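Sestden bench rules and data card

Maintained by Yevhen Kravets for Trita. Last revised 17 October 2020.

What this covers

Recordings of an arm working inside open desktop computers: unplugging leads, releasing slot latches, lifting out cards. The set holds 31 sessions from two benches. A further batch is planned for November.

Rules for the bench

The mains lead comes out of the computer before the arm is powered up. Put it on the hook, where both operators can see it.

Two people per session. One drives, the other keeps a hand near the stop button and does nothing else.

Loose wires stay as found. If a wire lies across the path, drive round it or end the session and log it.

Approach the board from above and stop short of the slots before closing the fingers. Do not rest the gripper on the board.

Never touch the contacts of an open processor socket, with the gripper or by hand. A session where this happens is marked "contact" and kept.

Latches are pressed at the tip only. After two failed tries, stop.

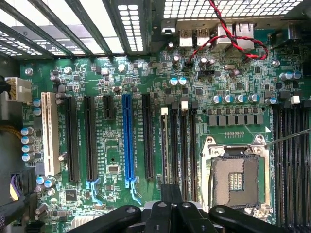

Wrist view: gripper over the lower part of the board, processor socket empty.

Files

Each session has a folder with the wrist video, the joint log and notes.txt. Notes are typed by the second operator on the day. Folders 2 to 11 use the old Vadeck log layout; run the Nikolovski converter on them first.

Known problems

Clocks on the two benches were not matched in the early sessions.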